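Teaching the Wrist to See: At Temden, Simulation Comes Before the Robot

By Rokeya Seneviratne
Jan 4, 2023

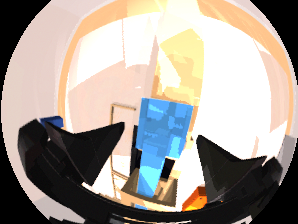
The software group at Temden spends most of its working day inside rooms that do not exist. Its control programs are written, tested and often discarded in simulation long before a motor turns. The group's main product, a planning and perception package named Burnance, is built to guide a gripper using the view from a single wide-angle camera at the wrist.

Eulalia Retamal, who leads the group, regards the choice of camera as the source of both the program's strength and its hardest problems. A wide lens keeps the fingers and the surrounding room in view at the same moment. It also bends every straight line. A door frame that a person would call square reaches the software as a curve, and the amount of the curve changes each time the wrist turns.

"We could flatten the picture first, and for two years we did," Retamal said. "Each time, we threw away the outer part of the view, and the outer part is where the arm is most likely to hit something."

Burnance now works on the bent view directly. The simulator applies the same curve to each room it draws, and the perception module learns from those views without a correction step. The planner receives a short list of likely objects, each with a position and a measure of doubt. When the doubt is high, it asks for a small movement of the wrist and looks again before it commits to a grasp.

The rooms themselves are plain. Walls, doorways and simple blocks are drawn with coarse surfaces, and lighting is changed from one trial to the next. Members of the group debated at length whether to invest in finer graphics. They decided in October to spend the computing time on variety, a decision that Retamal describes as practical and open to review.

The most recent test set held 1,940 simulated grasps. The planner completed 1,718 of them. Engineers sorted the failures by cause and found that bright walls were a frequent source of trouble, as the perception module tended to lose the edge of an object placed in front of one. A second group of failures came from the planner, which sometimes closed the fingers while the wrist was still settling.

The second fault has been repaired. The controller now waits for 20 steady readings before the fingers may close. Work on the first continues under an agreement with Fagerlund, whose engineers supply the lighting models.

Trials on a physical arm are to be held at the Zallside laboratory, where the group has reserved 23 days of bench time. The same build of Burnance will run there, with the simulated camera feed replaced by a live one.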